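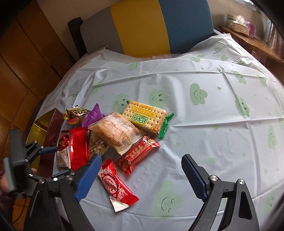
Plastic sheet with green smiling clouds, spread in front of a three-color headboard.

Ambridge Goat and Sheep Birth Records
By Lavanya Thampi, updated in April

What is in the data

The table has 289 rows. One row is one birth event, also when the mother had several young. The records come from 10 small farms near Ambridge and Nevton which keep goats, sheep, or both. Most of them open their gates to visitors in spring, and for this reason the births are written down quite well in that season and less well in autumn.

Columns

- `farm_id`: a letter code. The names of the farms are not published.
- `species`: goat or sheep
- `breed_note`: free text, as the farmer wrote it. Mixed breeds have a slash between them.
- `litter_size`: number of young born, including stillborn
- `alive_24h`: number of young alive after one day
- `start_hour`: hour when labor was noticed, 0 to 23
- `helper`: yes, no, or empty
- `bottle_fed`: number of young that received a bottle in the first week

How it was collected

Farmers filled in a paper sheet in the barn. Hye-jin Ko typed the sheets into a spreadsheet and I checked every row against the paper. In 40 rows the handwriting of the hour was not clear, and there `start_hour` is empty. We did not guess.

Known problems

The hour is when a person noticed the labor, so night births are often recorded later than they started. Farm F wrote only the births with a problem during its first season. Please leave out this farm if you want to calculate how often help is needed. Eight rows have `alive_24h` empty, as the mother was moved to the clinic in Treltell and we did not receive the result.

Please do not use the table to compare breeds. Most breeds have too few rows for this.

Files

`births.csv` is the main table. `farms.csv` gives the herd size for each farm code. `ugwu_clean.py` makes the first from the raw spreadsheet and is named after the farm dog at Nevton.

If you find a mistake, write to us with the row number and we will look at the paper sheet again.

Contact: Lavanya Thampi, Ambridge birth records | © the authors | Back to top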